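Right, printer thread, sorry in advance. My Plikden laser has stopped waking up for anything sent over wifi. Plug in the USB cable and it prints straight off.

Router is the Mikley one my provider sent in March. Old router, no trouble at all. New router, printer vanishes after nearly 19 minutes of sitting idle.

Things I've tried so far: restarted the lot, reinstalled the driver, gave the printer a fixed address ending in 92. It held for one evening and then went offline again - I was so pleased with myself too.

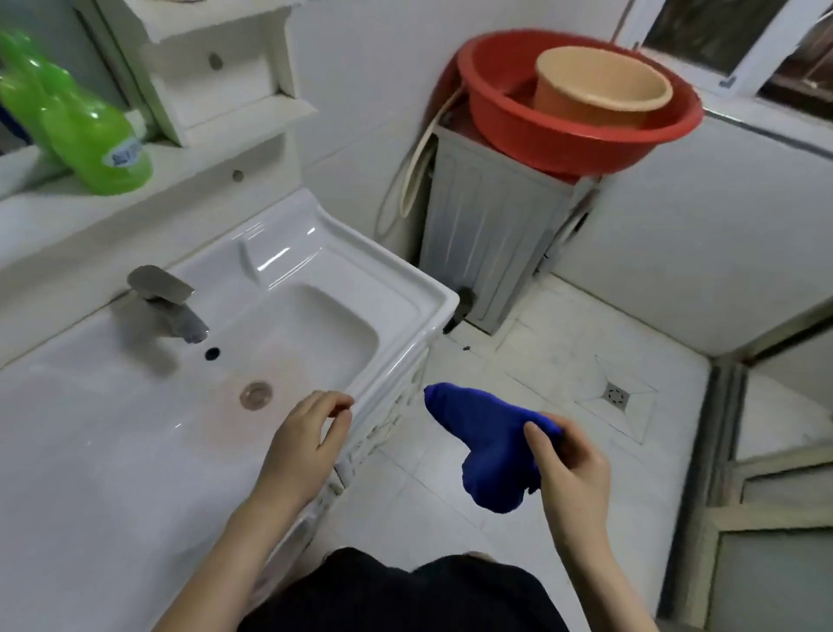
Then I noticed the router puts both wifi bands under one name, and the printer only speaks 2.4. Split them into 2 names, put the printer on the slow one. Better! Not cured though.

Garside support (they sold me the printer) say turn off deep sleep. The menu lets me set the timer to 300 minutes but there's no "never". Why is there no never??

Set it to 300 anyway and it's been fine since breakfast. If anyone's got a Plikden behaving on a Mikley router, tell me your settings - I'll try anything short of a new printer.

Filed under: Home networking, Printers

More from this author
- Moving old email out of Navudano
- Which USB hub for a small desk?
- Laptop fan noise, part two

Back to top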